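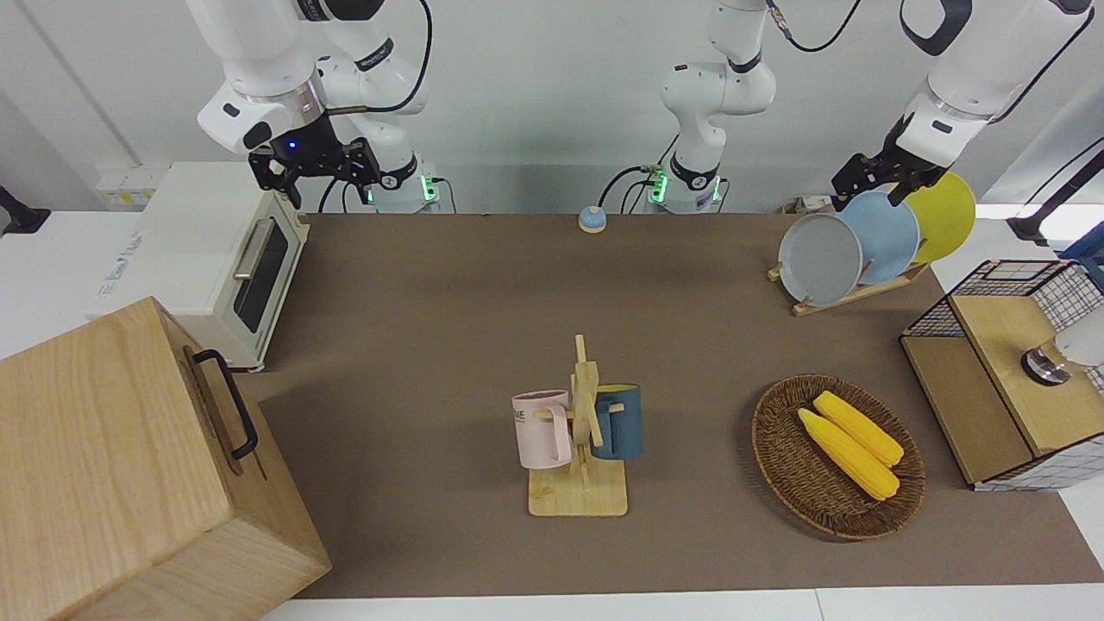
Re: [smallkitchen] Oven, mugs and dish rack on a single table - message 3383
From: Mirko Pellegrini
Date: August 24, 2021

Dear all,

I answer below the message from the list member in Kirkton, which I quote with some parts taken out. I was away from the list since February and I hope I do not repeat what other people wrote.

> We are moving the tea corner out of the Cullinane kitchen and everything
> must fit on a table against the wall. There is a toaster oven, a rack for
> dishes, mugs for the people who use the room every day, and usually
> something in a basket to eat. My first plan had the oven in the middle,
> where everybody can reach it, but then the dishes are split on two sides
> and it looks a mess.
>
> [...]
>
> Also, does anyone really like the mug trees? My sister says they fall
> over. I have a shelf, but it is 36 inches above the table and not everyone
> can get a mug from it without stretching.

I had the same idea, oven in the middle, and I lived with it for 2 weeks. The trouble was the door. When it is open it takes a large piece of the table, and every time I had to move something away before I could open it. I think the oven must go to one end, and the first decision is which way the door looks.

These are the places where my things are now. Please read it as one arrangement which is working for me and not as a rule.

1. The toaster oven is at the back on the left, turned so that the door looks along the table, toward the middle, and its back is not to the wall. I know most people put the door to the front. In this way I stand at the side of the open door and I do not lean over it. The outlets are on the wall behind the oven, so the cord is short and it does not cross the place where I work. Please leave a space around the oven, as much as the booklet of your oven asks. Mine asks for more than I expected and I had to pull it forward.

2. In the front corner on the same side is the big wooden box with the black metal handle. It is the largest thing after the oven, and for this reason I wanted both at the same end. I tried the box on the floor first, but I did not like to bend each time. If yours is heavy, put the handle to the side from which you pull. I turned mine to the right, toward the middle of the table. 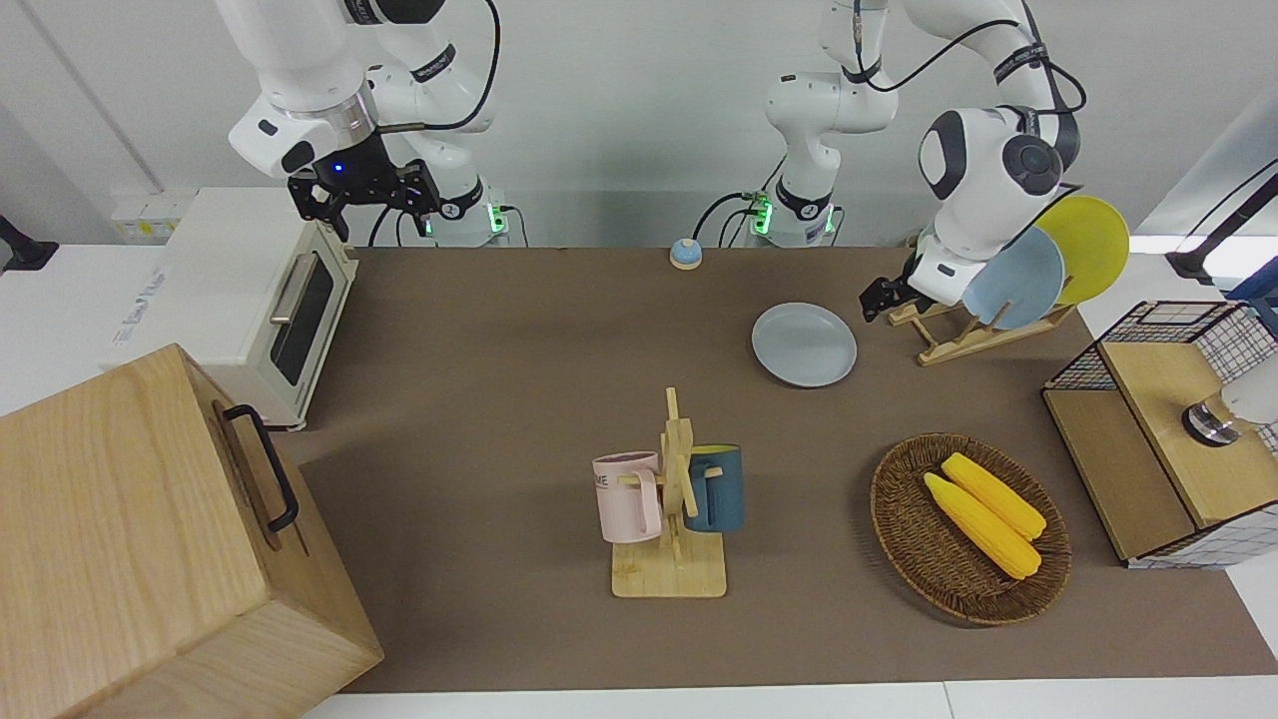
3. The dish rack is at the other end, on the right. The rack is wood, so I wipe the bars with a cloth in the evening and I let the plates drip over the sink before they go in. Perhaps this is too careful. A friend has the same kind of rack for years and never wipes it, and it looks like mine. I put the plates standing, with the gray one in front and the colored ones behind it.

4. The brown surface stays free at the front. At the beginning I filled this part also, with a tray and a jar of spoons, and then there was no place to put down a hot dish. Now the tray is in the cupboard. I miss it a little.

5. The little call bell stays at the back, in front of the wall. You did not ask about a bell, but in your message you say that several people use the room. We ring it when the food is ready. It should be away from the front edge, otherwise it is rung by every sleeve which passes.

About the mug tree. I like mine and it did not fall until now. It has a square base of light wood and a post with short pegs, and it stands near the middle of the table, between the oven and the rack. I believe your sister had one with a small round foot, or she hung all the mugs on one side. I keep the pink mug on the left and the dark teal one on the right, so the weight is shared. If you hang only one mug, use a low peg.

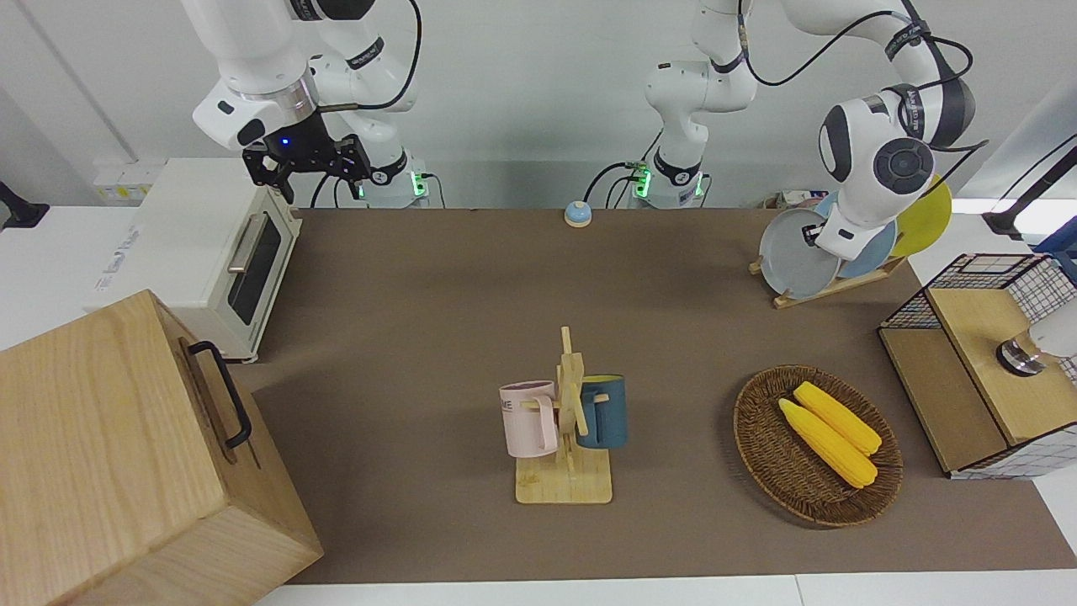
Short pegs have another problem, and I must be fair about it. A mug with a small handle, for example an espresso cup, does not go far enough over the peg and it hangs badly. I bought 3 such cups from the Drelldale shop and all of them are in the cupboard today. Before you buy a tree, take your widest mug with you and try it on a peg in the store. The widest one decides how many will fit, and it is often fewer than the number of pegs.

For the food, I use a dark brown oval basket of woven wicker, to the right of the mugs. This week it holds corn. I lay the cobs at an angle, side by side, as in the straight position they touch the end of the basket. An oval basket is better for long things than a round one, I think. For apples or lemons it makes no difference. Do not put it directly beside the rack if you can avoid it - the wicker takes the drops and then it smells after some days.

> Last thing, is a dark surface a bad idea? The table is white and I was
> looking at a mat in the Clesura catalog, in brown, but I worry that we
> will not see the crumbs.

I would take the brown. It is true that one sees bread crumbs less, but I see flour and salt very well on it, and the light things such as the mug tree are easy to see against it. I cannot say anything about the mat from Clesura, I never had it in my hands. Only measure your table twice, and decide if you want a white strip to remain at the front or if the mat must arrive to the edge. I prefer a strip. The crumbs can be pushed on it and then into the hand.

I have one question for you also. You write that the mugs are for people who use the room every day, but do they wash their own mug, or does one person wash everything at the end? If it is one person, I would move the mug tree closer to the rack. With us everyone washes their own, and the middle of the table is good for that.

If you send the length and the depth of the table I can try to draw it on squared paper and scan it for the list.

With kind regards,
Mirko Pellegrini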